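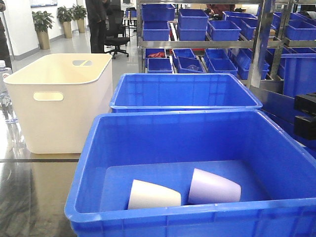 *Cups in the front crate, seen from the fixed camera.*

# Call for participants: judging robot grasps from video (Rolier study)

Greline is looking for 15 people to take part in a paid study of how well a person can tell, from video alone, whether a robot is about to pick something up properly. You do not need to know anything about robots. We would like a mix of people who have worked with machinery and people who have not.

The work is done at a screen in our Pranwood office. You will watch short clips of a robot handling cups around a circular conveyor and storage crates, and press a key when you think a grasp is going wrong. You will not operate the robot or be in the same room as it.

## What the study is about

Robots that learn from recorded attempts need somebody to say which attempts were good. Usually a person watches the whole attempt and marks it as a success or a failure at the end. It is quick to do, but a single mark says little about when the trouble started. A cup may be touched badly at the beginning, carried most of the way and dropped at the crate, and the mark covers all of it.

We use a different method, which we call running judgement. The person watching holds down one key while they believe the attempt will succeed and lets go when they stop believing it. They can press again if they change their mind. We end up with a line over time for each viewer, and we compare those lines with what the robot recorded about its own finger positions and motor load.

Our pilot used 195 clips. Each was shown to some viewers from the fixed camera and to others from the camera at the robot's wrist, and no viewer saw the same attempt from both. Three findings from it led to the present study:

- Viewers with the wrist camera let go of the key earlier on attempts that later failed.
- The same viewers also let go more often on attempts that were fine. Many of these false alarms came where light from overhead was reflected off the green surface close to the fingers.
- Viewers with the fixed camera agreed with each other more, but tended to react only once the cup had visibly moved.

We do not yet know whether the false alarms fade with practice, or whether showing both views together keeps the early warning without them. The new study is meant to answer both questions. 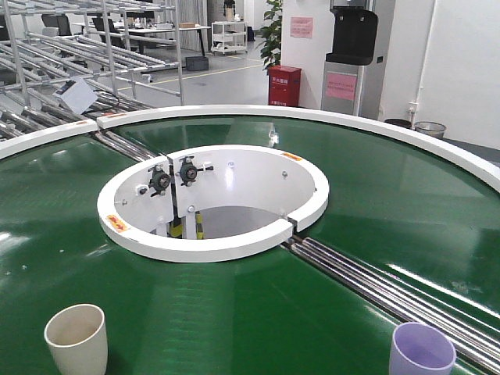

**Pranwood, May 2019**

## What you would be watching

The clips come from a round conveyor with a green belt, with metal rollers crossing it, and from a bench where the cups go into plastic crates. The cups are pale. We chose them on purpose, as a pale cup against a pale crate or a bright reflection is harder to judge than a dark one, and easy clips tell us nothing about the method.

Some clips show a clean pick. In others the fingers close on one side of the rim, or push the cup along the belt, or come down beside it. A few have been stopped early, and you will be asked what you think happened next. There is no sound.

The full set is 2000 clips. Nobody sees all of them. Your share is drawn at random and split evenly over your sessions, and a small number of clips come round again later so that we can check how steady your judgements are. We do not tell you which ones.

## What we ask of you

- Attend 10 sessions at Pranwood. Each lasts an hour, with a break halfway.
- Leave at least one night between sessions.
- Keep the key method as we teach it, even if you would prefer another one. There is space to write comments after every block.
- Do not discuss particular clips with other participants until the study has closed.

The first session is training. You will see practice clips with the outcome shown afterwards. From the second session on we stop showing the outcome, and it stays that way to the end.

You will be placed in one of three groups: fixed camera only, wrist camera only, or both views side by side. The group is set by lot and cannot be changed. Pay and hours are the same in all of them.

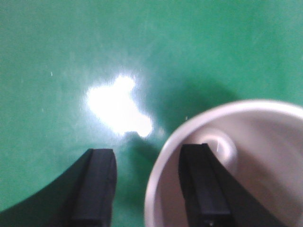 *Wrist camera: fingers and a white container on the green surface, with glare to the left.*

## Who can apply

You must be 18 or over and able to look at a screen for half an hour at a time. Glasses and contact lenses are fine. Please tell us if you have a form of colour blindness – it does not rule you out, and we would like to have it recorded.

You cannot take part if you were a viewer in the pilot, if you work for Greline, or if you have labelled robot video for pay before. The last rule is there because people who have done this work tend to carry over the habits of the method they were taught.

## Payment and data

Participants are paid by the session, at the end of each one, and a further payment is made on finishing the set. Travel within the Pranwood area is refunded if you keep your tickets. If you withdraw part of the way through you keep what you have been paid, and you can choose whether your key presses stay in the data or are deleted.

We record your key presses, your written comments and your answers to a short form about previous work. We do not film you. The key presses will be published without names alongside the clips once the results have been written up, which we expect to do in November. The comments will not be published, although we may ask to quote from them.

## How to apply

Write to Enda Duggan at the Greline office in Pranwood, or leave your details at reception marked "Rolier". Please include:

- your name and how to reach you
- the times of day you could attend
- a line or two about your present or past work
- anything we should know about your eyesight or about getting into the building

No CV is needed. Everyone who applies will get a reply. Suitable applicants are invited to a short visit, where you try the key on a handful of clips and can ask questions before signing anything.

Questions about the method or the pilot results should go to Fergal Ó Dálaigh at the same address. He can send a copy of the pilot report on request, but only to people who are not applying, as it discusses several of the clips in detail. Participants will be sent both reports when the study closes.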